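Chapter 4
Order Books and the Cost of Trading 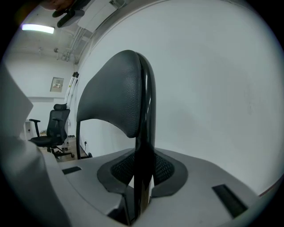

Mizanur Wanigasekara has long argued that the quoted price of a share is the least useful number on a trader's screen, and that students should learn to read the order book before they learn to read a chart. This chapter follows that advice in part. It starts with the book and leaves charts to Chapter 7.

4.1 Bids, offers and the spread

An order book is a list of standing instructions to buy or sell a security. Each instruction has a price, a quantity and a time of entry. The highest price at which someone is willing to buy is the best bid. The lowest price at which someone is willing to sell is the best offer. The difference between the two is the spread.

Take the shares of Kinnear, a mid-sized maker of pump parts listed on the Wernivside exchange. On a morning in March the best bid was $21.00 for 200 shares and the best offer was $21.04 for 50 shares. The spread was four cents. The midpoint, $21.02, is often used as an estimate of fair value, although no order in the book stood at that price.

4.2 Walking the book

An investor who wanted 50 shares at once could have bought them all at $21.04. An investor who wanted 200 could not. The first 50 would trade at the best offer and the remaining 150 would trade at higher prices further up the book. This is called walking the book. The gap between the average price paid and the midpoint at the time of entry is the effective half-spread – the measure used in most of this chapter.

Depth varies with the size of the company and the hour of the day. Total resting interest in Kinnear on the same morning was 3,044 shares on both sides combined. Hurnar, a larger company on the same exchange, had a narrower spread and far more depth at each price.

4.3 Limit orders and market orders

A market order trades immediately at whatever prices are available. A limit order names the worst price its sender will accept and may never trade at all. The choice between them is a choice between price risk and execution risk. Section 4.4 sets out a simple model of that choice, using trades in Kilunine bonds, where spreads are wide and waiting is costly.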